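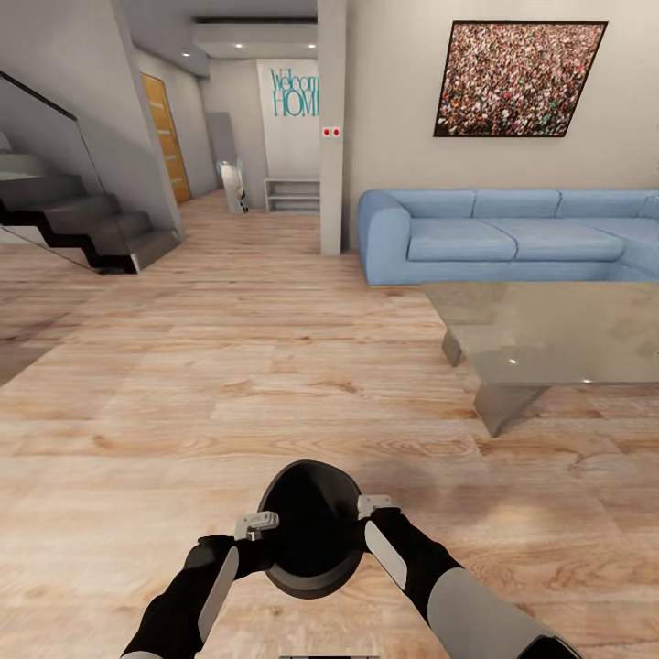
Dark round bowl- or pot-like object over a light oak plank floor.

Floor Finish Maintenance: Revised Guidance for Istbridge Units

Jun 8, 2021

The finish schedule for oak plank floors in the Istbridge buildings has been revised. The previous schedule dated from the original installation and assumed a single product across all units. Two finishes are now in service, and they do not accept the same cleaners or the same recoat procedure. Residents and unit managers should identify the finish before ordering any work.

Identification

Units renovated before April have an oil-modified polyurethane, which ambers with age. Units renovated since then have the Sunach waterborne finish, which stays close to the color of the bare wood. Color alone is a poor test in rooms with strong sun. The finish type is recorded on the unit sheet, and copies can be requested from the building office. If the sheet is missing, quote work order series 2815 and a technician will test a spot inside a closet.

Routine cleaning

Dry dust mop twice a week in kitchens and entries, once a week elsewhere. Vacuums may be used with the beater bar off. Damp mopping is limited to once a month, with the mop wrung until it no longer drips. Steam mops are not permitted on either finish. Heat and vapor enter at the plank joints, and the resulting edge swelling does not always go down when the wood dries.

Oil soaps, waxes and acrylic polishes are also excluded. They leave a film that prevents the next coat from bonding, and removing the film takes longer than the recoat. Any unit where polish has been applied must be reported before it is scheduled.

Humidity

Most of the gap complaints received over the winter were seasonal. Oak moves across its width as indoor humidity changes, and gaps that open in the heating season normally close by early summer. Filling them while they are open is not recommended; the filler is crushed when the boards expand and then works loose. Gaps still open at the end of summer should be measured at three points and reported with the room location.

Screening and recoating

A screen and recoat abrades the existing finish without reaching bare wood. It will remove light surface scratches and restore an even gloss. It will not remove dents, pet stains or scratches that show raw wood. The contractor, Farouk, uses an 80 grit screen followed by a 100 grit screen on the polyurethane floors. Sunach floors receive the 100 grit screen only.

Allow 6 hours before walking on the new coat in socks. Furniture may be returned after three days, lifted into position and not dragged. Rugs stay off for two weeks. Rugs laid early trap solvent or moisture under the pad and can leave a dull rectangle that has to be recoated again.

Felt pads

Pads under chair legs should be replaced when they are compressed or carry grit. Votby supplies the nail-on type held in the office, which is preferred for dining chairs. Adhesive pads are acceptable on sofas and cabinets. Rubber and vinyl cups should be avoided on both finishes, as some compounds discolor the coating permanently.

Planters and vessels

Unglazed pots must not stand directly on the boards, with or without a saucer. Use a raised stand that leaves an air space underneath. Black rings from standing water are a reaction between iron and the tannin in the oak, and they lie below the finish. Sanding rarely takes them out completely.

Scheduling

Recoat requests are taken in the order received. Send the unit number, finish type and a list of rooms to Elisa Serra at the building office. Closets are included unless the request says otherwise. Stairs are quoted separately.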